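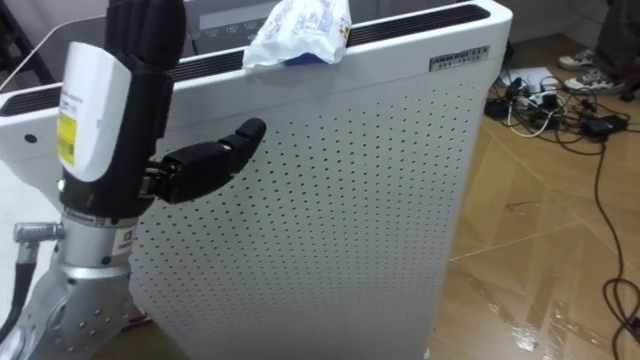 Khôi Khương says the worst thing about working from home is the lunch. Four years of it and he still eats standing up, over the sink, out of the pan. Everybody asks about the commute he saved, he says, and what he wants to talk about is soup.

So. Lunch. The meal we all stopped having when the office went away, and the one I've been chasing all over Prirncombe since May, mostly on foot, mostly hungry.

Some background, quick. Before, there was Plosell Street. If you worked downtown you know it. Seven lunch counters in two blocks, steam on the windows, a line out of every door by noon. You picked your line according to how late you were. Then the offices emptied and the lines went with them, and by winter most of the counters had paper over the glass. Two came back. One is a phone repair place now. The rest, still paper.

What happened to the people in the lines? They went home and ate cereal. I asked everyone I know, and a lot of people I don't, what they had for lunch yesterday. Half couldn't remember. One woman said "cheese" and then, after a while, "just cheese." A man on my street eats the crusts his kids leave and calls it a sandwich. Plenty of crackers. A truly sad amount of hummus.

Tâm Quan laughed at me when I read her the list. She ran the soup counter at the north end of Plosell Street, the one with the green door, and she knew her regulars by what they left in the bowl. Lime guy. No-onion lady. She closed with everybody else. But she kept cooking, out of a rented kitchen behind the old bus depot, and last summer she started Tiêu, which is one soup a day, one size, sold through a hatch from eleven until the pot is empty. No seats, no menu. Sixty bowls.

I got there at 11:40 the first time and missed it. Went back the next day at 10:50 and there was already a line, and it was the old line! Slippers on some of them. A man in a dress shirt and gym shorts, obviously between calls. People were talking to eachother, which I had forgotten lines do.
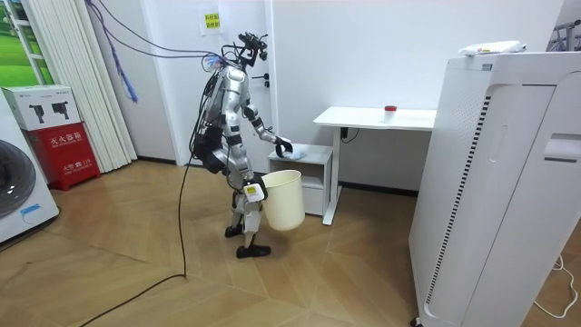 The soup was pepper broth with chicken and a fistful of herbs, and I ate it on the wall by the depot with my knees together and the lid balanced on one of them. Best lunch in a year, easy. I did not look at my phone. Took me twenty minutes. I used to think twenty minutes was nothing, a rushed lunch, something to complain to a manager about.

Quan won't call it a comeback. Her rent on the kitchen is fine, she says, because half the equipment doesn't work and she knows which half. Chicken has gone up. Herbs have gone way up. She could sell more bowls but she'd need a second pot and a second person, and the second person is the hard part. Most of the cooks she knew from the old street have gone to hospitals or schools, where the hours are better. She doesn't blame them. She's thought about it too, mostly in February.

Not everybody wants to stand at a hatch, sure. Khương, he of the sink, lives out past Vundon, where the nearest anything is a gas station with a rotating hot dog. He's tried the delivery kits. Too much parsley, he says, and the box was bigger than his table. He tried cooking on Sundays and freezing it, and by Wednsday he hated everything in the freezer. What finally worked, sort of, was his neighbor two doors down, also home, also eating garbage. They trade. She cooks one day, he cooks the next, and they eat at whoever's place it is, at a table, with forks. Nothing fancy. Eggs a lot. Rice with whatever.

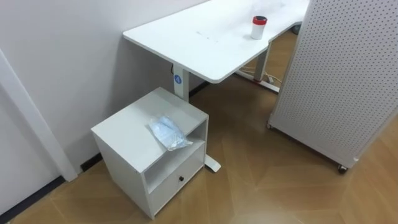
The rule is that work can't come up until the plates are empty. He broke it once over a spreadsheet and had to do the dishes at her place too.

I heard versions of this all over town once I started asking. A stairwell in the Vundon apartments where four households leave their doors open at noon. Two brothers who drive to the same parking lot and eat in one car. A group text that is only ever the word "soup?" and a time. None of it looks like the old street. It's smaller, a bit embarrassing to explain, and people lowered their voices when they told me.

Will the offices fill back up? Ask somebody else. The two counters that reopened on Plosell Street are doing okay on some days and dead on others, and the guy at the dumpling place has quit guessing how much dough to make. He takes the extra home. His kids are sick of dumplings.

Quan, meanwhile, has started putting out a bench. It's an ugly one, off a curb, one leg shimmed with a folded menu from the old place. Seats three if they like each other. When I went by last week it was full at five to eleven, and the lime guy was on it. He'd brought his own lime.

Tiêu, behind the old bus depot, Prirncombe. Opens at eleven, closed when it's gone. Cash is easier. Bring your own spoon if your fussy about spoons.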